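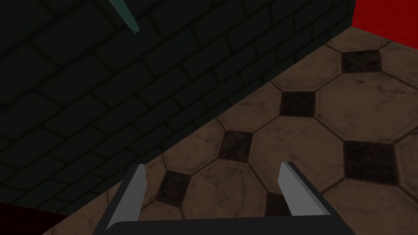
Ticket 1664: wrist camera view tilted in the simulated cell, gripper mount offset

Status: closed
Cell: Vanags, simulation copy
Opened by: Agnese Žukauskas
Assigned to: Kaiwen Feng

Reported fault
After the update on 8 July 2025 the wrist view no longer matches the reference view stored with the cell. The fingers sit low in the picture, open, and the line between wall and floor runs on a steep diagonal. Calibration stops at step two with "pose residual over limit". Same result after a restart.

Log

Feng: Loaded the saved state. Gripper fully open, nothing held. Both fingers are drawn and neither is clipped by the base, so the finger meshes are all right. Textures on floor and wall load normally. Suspect the mount transform or the home pose.

Feng: Checked home pose against the Femuvach config. All joint values agree. Ran the arm to home 51 times from different start poses and the camera came back to the same place each time. Not a joint drift problem.

Moser: Did anyone change the mount file? The Urkard adapter plate went in with this update.

Feng: Yes. The adapter entry has its rotation in degrees and the loader reads radians. The old plate had zero rotation, which is why it never showed.

Žukauskas: Can we leave the floor pattern as it is? I use the dark diamond tiles to judge tilt by eye.

Feng: Floor is untouched.

Fix
1. Converted the adapter rotation to radians in the mount file.
2. Cleared the cached transforms. The loader does not do this by itself.
3. Reloaded the cell and took a new reference view.
4. Ran calibration with 1,160 samples. Residual within limit, all steps passed.
5. Opened and closed the gripper under the new mount. No contact reported between fingers and base.

Still open
The loader should reject a rotation outside the radian range. Moved to a separate ticket for Lauritsen, due September. Until then, check units by hand after any change of plate.

Closed by: Selina Moser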